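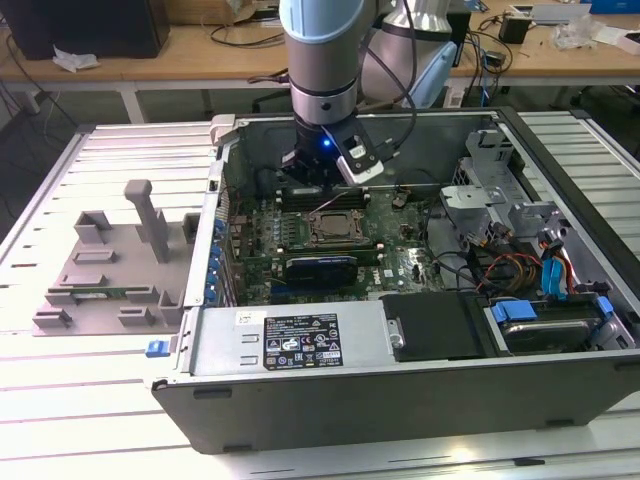

How much of a desktop computer has to come apart before you can reach the processor socket?

Usually very little. Remove the side panel, lay the case flat with the open side up, and take off the cooler that sits over the processor. On most towers the motherboard, the power supply and the drives can all stay where they are.

Unit 2: Inside the Desktop Tower
Course handout, Computer Hardware Service
Instructor: Elis Probert
Lab supervisor: Angharad Prydderch
Last revised October 4, 2018

Read this before the lab. The practical sheet assumes you know the names of the parts and the order in which they come out. Bring a pencil and your lab notebook. Screwdrivers, wrist straps and part trays are at the benches.

1. Before the case is opened

Shut the machine down from the operating system. Switch off the power supply at the back if it has a switch, then unplug the power cord. Unplug the monitor, keyboard, mouse and network cable as well. Press the front power button once and hold it for a few seconds to drain what charge is left on the board.

Put on the wrist strap and clip it to bare metal on the chassis. Painted metal is a poor contact. If your strap has come loose or the clip is bent, get another one from the cabinet.

Lay the tower on its side so that the removable panel faces up. Working on an upright case is possible, but screws drop to the bottom and heavy parts hang from their connectors while you loosen them. Side panels are held by thumbscrews, by ordinary screws along the rear edge, or by a latch. Slide the panel toward the rear before lifting it. Bending a panel upward without sliding it first will deform the tabs, and it will never close properly again.

2. The main areas of the case

A tower lying on its side can be read like a floor plan. The motherboard takes up the largest area. The rear connectors run along one edge of it. Drives are mounted toward the front of the case. The power supply has its own space at one end, the top or the bottom of the tower depending on the model, and a thick bundle of wires runs out of it.

In your notebook, make a simple drawing of your own bench machine with these areas marked. Do it before you unplug anything. A drawing made afterward from memory tends to leave out the small front panel wires, and those are the ones you will need it for.

3. The processor socket

The socket is a square fitting on the motherboard with a metal retention frame around it. In use it is covered by the processor, a thin layer of thermal paste and the cooler. With those removed, the socket is exposed and needs care.

On some sockets the pins are in the socket and the processor has flat contact pads. On others the pins are on the processor and the socket has holes. Find out which type you have before you touch either one. A bent pin can sometimes be straightened, but we don't do this in Unit 2. Tell the lab supervisor and she will swap the board.

To remove a processor:
Release the lever by pressing it down slightly and moving it outward.
Raise the lever fully.
Lift the retention frame if the socket has one that opens.
Hold the processor by two opposite edges and lift straight up.
Place it in a part tray with the contacts protected.

To install one, find the corner mark on the processor and the matching mark on the socket. The processor should drop into place under its own weight. If it doesn't, take it out and check the direction again. Never push.

4. Memory slots

The memory slots are long, narrow and set side by side, usually close to the processor socket. Each slot has a latch at one or both ends. Open the latch and the module will rise a little. Take it by the ends and lift it out, keeping your fingers off the contacts.

Each module has a notch along the contact edge, which lines up with a key in the slot. The notch is off center, so the module fits only one way. Press evenly on both ends until the latch closes. Most of the "dead" machines we see in the second week of lab have a module that is seated at one end only.

If a board has four slots and you have a pair of modules, look up the correct pair of slots in the board manual. Color coding helps on some boards, but makers don't all use it the same way.

5. Expansion cards

A graphics card sits in a slot on the motherboard and is fastened to the rear of the case with a screw or a clamp. Undo the fastening first. Then look for a small retention tab at the inner end of the slot and release it. Pull the card straight out. Rocking it from end to end a small amount is acceptable, but side to side is not.

Low-power cards draw all their current through the slot. Larger ones have a separate power connector that has to be unplugged before the card is pulled.

Some desktop boards have video output built in. If a bench machine shows no picture after you have refitted the card, check which connector the monitor is plugged into before you open the case again.

6. Heatsinks, capacitors and other parts of the board

Not every heatsink on a board belongs to the processor. A small heatsink elsewhere commonly covers a chipset part. Leave these in place. They are often held by spring pins or thermal adhesive and there is no reason to remove them in normal service work.

Capacitors are the small upright cylinders, found in groups near the processor socket and elsewhere on the board. Look at the tops. A flat top is normal. A domed or split top, or a brown crust, means the capacitor has failed or is about to. Write down the location and leave it alone.

Jumpers are small caps that join two header pins. Copy down their positions before moving any of them. The front panel header takes the power button, the reset button and the indicator lights, all on separate small plugs in many cases.

7. Drives and drive bays

A hard disk may be screwed directly into a metal cage or held in a plastic caddy. Plastic caddies and release tabs are often a bright color, commonly blue or green, so that the parts meant to be moved by hand stand out. Squeeze or slide the tab, then draw the caddy out in the direction of the rails. If it stops partway, check for a cable still attached at the rear.

A SATA drive has two connectors. The narrower one is the data cable and the wider one is power. Both are shaped like a flattened L and fit one way. Some data cables have a metal clip that must be pressed before the plug will come off. Pulling on the cable will break the plastic around the connector on the drive, and a drive damaged like that can't be used again in this lab.

Set drives down flat on the mat. Don't stack them.

8. The power supply

The power supply is a closed metal box with a label listing its output on each voltage line, its total rating and its safety approvals. Copy the total rating into your notebook. You will need the figure in Unit 3.

Wire colors in the standard older scheme:
Yellow: 12 volts
Red: 5 volts
Orange: 3.3 volts
Black: ground
Purple: 5 volts standby
Green: power on signal

Newer supplies may use all black wires, and some manufacturers use their own schemes, so test with a meter when it matters.

Do not open a power supply. The capacitors inside can hold a dangerous charge after the cord is out. A supply that has failed is replaced as a whole.

9. Bench machines and part numbers

The lab uses two kinds of tower, listed on the bench cards as Trison and Grodel. The Trison machines have thumbscrews and a hinged drive cage. The Grodel machines have a latch panel and caddies that slide out. The procedures above cover both, but the practical test in week five uses the Grodel.

All removed parts go in the tray with the same number as the bench. The parts inventory was redone in August and now has 2,189 entries. Of these, 1,243 are working parts that can be fitted to a bench machine, and 372 are faulty parts kept for diagnosis exercises. The rest have not been tested and stay in the locked cabinet. Faulty parts carry an orange tag. If you find an untagged part that doesn't work, write the number on the sheet by the door.

10. Putting it back together

Work in reverse order: processor, fresh thermal paste, cooler, memory, drives, expansion card, power and data cables, front panel wires. Connect the cooler fan before applying power. Check that no loose screw is lying on or under the board, and compare the wiring with your drawing.

Leave the side panel off for the first start. Keep hands and cables clear of the fans. If the machine starts and reaches the setup screen, confirm that the full amount of memory and every drive are listed. Shut down, unplug, fit the panel, and have the supervisor initial your sheet.

Reading for next time: Pugh, chapters 3 and 4. The chapter on power connectors is optional for anyone who took the evening section.

Notebook pages for this unit are due at the start of the next lab. Include the drawing from section 2, the power supply rating, the jumper positions and the socket type.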